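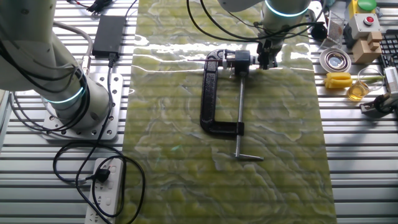
3 min read

Durnari Clamp Handling, teleoperated demonstrations
README, second revision

Contents
221 episodes of one person driving a robot arm by remote control and moving a C-clamp from where it is to where we said it should go. An episode ends when the operator presses the pedal, or at 60 seconds, whichever embarrasses us first. 33 episodes hit the limit. They are in the folder called slow and have been left whole.

How it was recorded
The operator holds a small leader arm (Hudetti, the older model) and the follower copies it. There is no force feedback. You learn how hard you are pushing on the table by listening. Beatrice Langat drove most of the episodes and Thitima Klinhom drove the rest; the operator field in meta.json says which, and after watching ten of each you won't need the field.

A C-clamp is an annoying thing to pick up. The weight sits on the frame side, the handle bar slides when it feels like it, and a grasp near the swivel pad behaves nothing like one on the screw. Grasp location is labeled by hand for the first 100 episodes. After that we ran out of patience and August.

Streams
Joint positions, gripper opening, leader positions, wrist camera, two fixed cameras. All resampled to the slowest one. The wrist stream is useful for the last stretch of the approach and close to useless before it.
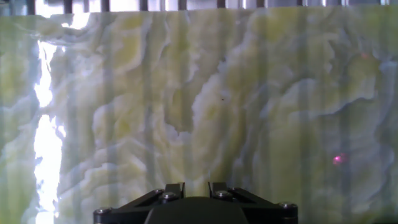
Thitima Klinhom wants it noted that she never drives from the wrist view: "I look at the fixed camera until I'm nearly touching, then I glance down. If your policy only gets the wrist, don't blame my demos." Noted.

Known problems
Leader and follower clocks drift in the longest episodes. The Fourie loader corrects this; the Closov one does not, and won't warn you. Pauses mid-task are real hesitation and have not been trimmed.

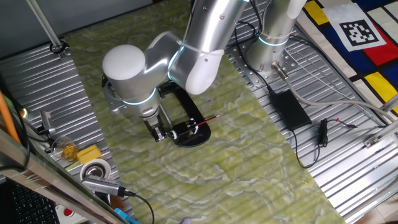
Splits are by session, never by episode, so please don't shuffle everything together and then write to us about your wonderful validation score. Backgrounds are another way to fool yourself. A surface like the green marbled sheet under the gripper is busy enough that a vision model may get attached to the veins, and the light rings on the arm are an easy thing to latch onto too. Crop or augment before you celebrate.

Changes
Second revision: fixed the gripper sign. Closed is now closed.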